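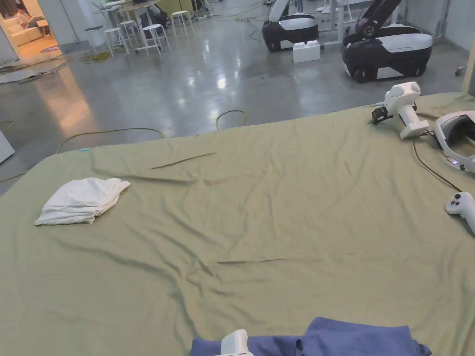
Figure 2. A white cloth and a blue cloth on the green cover sheet.

3.2 Wrinkles as a record of handling

What delighted us most in the Wutdale sessions was how much a plain cover sheet has to tell! Most studies of household folding look only at the finished stack. We kept our eyes on the sheet underneath as well, and its creases turned out to be a rich source in their own right. Across 460 folds by 23 participants, we sorted creases into long diagonal ones and short ripples, following the scheme Guzmán and Tamayo drew up for the Kimaro survey. The two coders agreed on all but 30 of the folds – a lovely result for a material as unruly as cloth.

The small pieces were just as rewarding. A white cloth left bunched into a rough rectangle, as in both views of Figure 2, counts as "gathered" in our scheme. It has a readable outline, but its edges don't line up. We had expected gathered cloths to be rare, and we were happily wrong.
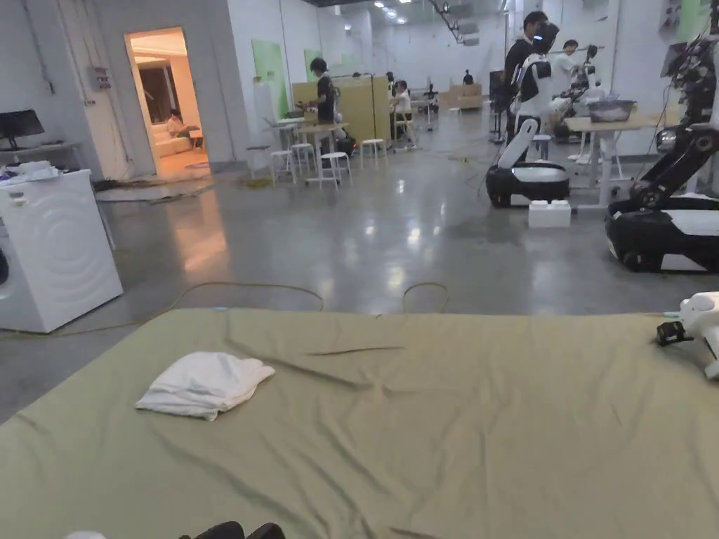
Milagros Ccori, reading an early draft, objected that a gathered cloth is often a finished one: in her family's home, cleaning rags were never folded any further than that, and calling them incomplete would miss the point. We took this to heart and dropped the label "incomplete" from the scheme. Scores for the 70 folds it affected were worked out again and appear in Table 4, next to the original values.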